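Retail Operations 3127
Unit 4: Shelf Space and Slow Stock

A store pays rent on every foot of shelf, so each item has to earn its place. Divide yearly sales by the feet of shelf used. Compare items within one department only – shoes against shoes.

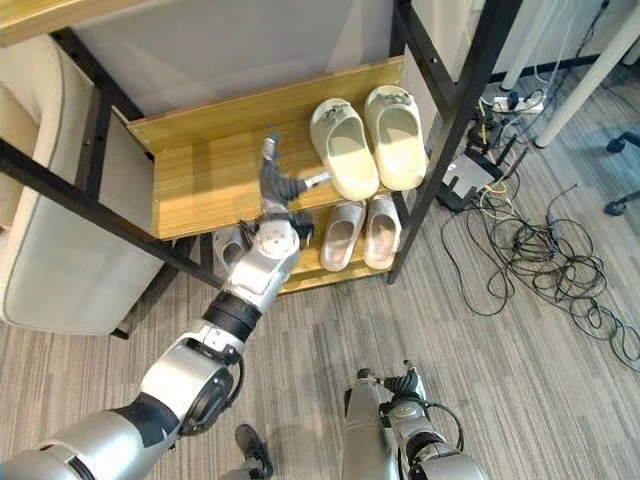 Slow stock ties up cash. In the Husdale case, 17 styles brought in most of the footwear sales, and the other 70 sat until the September markdown. Read Flores and Chambi on markdown timing before class.

For next time: work out sales per foot for the Husdale store. Show your steps. Late work goes to Maricel Javier.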